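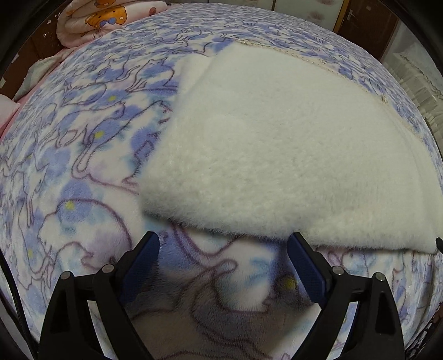 My sister-in-law asked me if a wool underblanket is just a heated blanket for people who are scared of wires, and I've been thinking about that ever since. Sort of, yes? I'm not against wires. I just wanted a bed that wasn't freezing when I got into it and wasn't a sauna by 3 a.m., and the Birnavis underblanket is the first thing I've put in the shop that gets me there.

It goes under your fitted sheet, on top of the mattress. Elastic straps at all four corners, and they're long enough for my stupidly deep mattress (I checked this before ordering any, after the Clonberg ones kept pinging off in the night and I had to send a whole box back). The wool is on one side only, with plain cotton underneath. Wool side up in winter, flip it over when the weather turns. I leave mine wool side up until way past when I should.

Sizes are twin, full and queen. The queen is 206 cm long, a bit over a standard US queen, so you'll get a little tuck at the foot. No king yet! I ask Gokside every time I order and they keep saying September.

Washing: cool, wool cycle, hardly any detergent, and dry it flat. Please don't tumble it. I tumbled my first one and it came out the size of a bath mat. It'll shed some for the first couple of weeks, so shake it outside before you put it on, and wear something you don't mind getting fluff on.

It does have a smell when it's new, kind of like a sweater shop. Mine aired out over a chair in two days. If you're very sensitive to that, the Iglesias cotton pad is the one I'd point you to. Not as warm, but no smell at all.

I've sold 200 of these and had three come back, all for size, so measure your bed first.

Filed under: Bedroom > Underblankets & Mattress Pads

2,714 views | 46 shares | 3 comments

dottie_k
Does it crunch? My old one had a plastic layer and I hated it.

Shop reply
No plastic in it, no crunch!

marlow22
Had the full size two winters now. Straps still good. Please get the king.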